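Progress Report to the Lui Fund, March 2021
Prepared by Ya-wen Wan, Bundden Workshop

The Besell parts boards are moving along, if not at the pace our proposal so cheerfully promised. Of the 30 boards in the plan, 10 are finished and 7 more need only their outlines marked. The rest exist as a stack of blanks that Shih-chieh Yu has asked me to stop calling furniture.

Spending stands at 89 percent of the materials line. Most of that went to pegs, which vanish under cabinets at a rate our budget did not foresee. We have ordered a tray with a lip.

Meleo sent back comments on the first layout. They found it crowded and said so at some length. The second has fewer parts and more room for fingers.
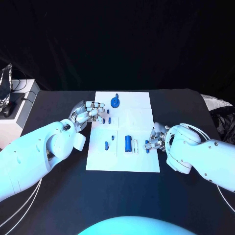
The layout we are now using puts small pegs and larger parts on one white board. The gear-shaped part went at the top, with a short post on top, and the big cylinder stands lower down beside a narrow slot outlined in black. All the parts are blue, a decision that saved us two meetings.

Remaining work is the outlines, the blanks and a parts list that matches the parts. We expect to ship in May.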